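Bin picking, week whatever

Quick one tonight, I've got 20 minutes before the unit gets locked up and my hands are filthy.

So the bin is finally up off the floor. Last time I wrote, it was sat on two pallets and wandered about every time you leaned on it. Kheri knocked up a proper wooden platform out of stuff from the rack at Stistdale, with a long board down the side to butt the bin against, and I stuck a bar clamp on the corner. Should be a bracket. Will be a bracket. For now it's a clamp and I've moved on.

Then all of January's free evenings went on cables. The arm is fine, the arm has always been fine, it's the bundle over the wrist that does my head in. Too tight and it pulls when joint five comes round, too slack and it hangs down in the bin and hides the very thing you're trying to pick up. Redid it 3 times. Still not happy.

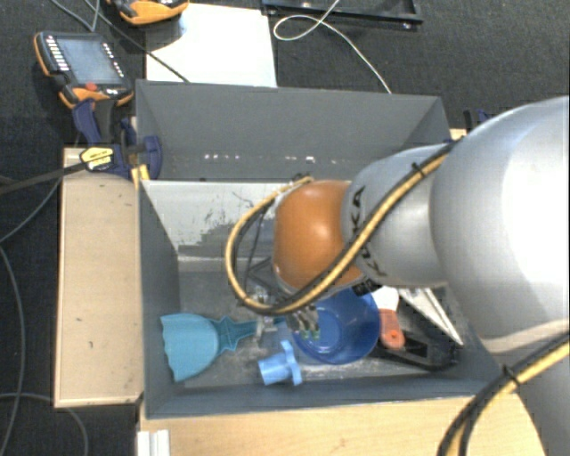
Reaching in. Funnel on the left, bowl right under the wrist.

The things in the bin are from a bag of odds and ends Elsa gave me, kitchen and toy bits mostly, all plastic. I wanted awkward shapes. Boxes are boring and I'd already done boxes. The bowl is the one I lose sleep over — flat on its base it's easy, you go for the rim, but tip it and the rim is wherever it feels like being. And the little light blue knob is small enough that if I'm a few mm out I just push it into the wall.

The sloped sides help a bit, stuff slides back down to the middle. Mostly. Corners are still a pain and I haven't got a good answer for them, the wrist runs out of room before the fingers get there. Tuấn reckons approach at an angle and accept a slower move. Filippos reckons smaller bin. Both probaly right.

Also need to hoover it out. Dust everywhere, and bits.

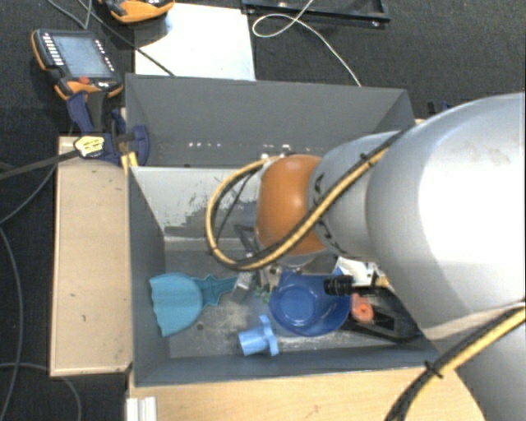 Still to do

Proper bracket instead of the clamp (see above, yes I know).

Shorter cable loop, or a different route for it altogether. If anyone has a tidy way of dressing a wrist please write in, I'll try anything that doesn't need new parts.

Find somewhere for the pendant that isn't the floor. I've trodden near it enough times now that I've started walking round the long way. Henrik has offered a hook.

Log the picks properly. I've got 17 evenings of notes in a paper notebook and half of them just say "better". I'd like 1000 attempts written down with what was in the bin and where the gripper went in, so I can stop arguing from memory. At the current rate thats a good while off.

Right, lights are going. More when the bracket's done.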